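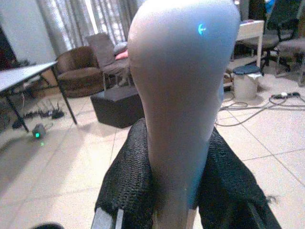

On Wednesday a list member wrote:
> Has anyone had a bill from the Grutitbridge water office since
> they changed the meters? Mine says 213 units. I live alone and
> own one houseplant.

Mine says 600, so you're practically a desert. I called and was told to read the meter myself, at night, with every tap off. I did. The dial went round anyway – slowly, like it was enjoying itself.

The plumber from Odness wants 40 just to come and look, and more if he has to bend down. Before I pay him, can the upper end of Masanja Street check theirs too? Lids are by the curb. Bring a screwdriver and low expectations.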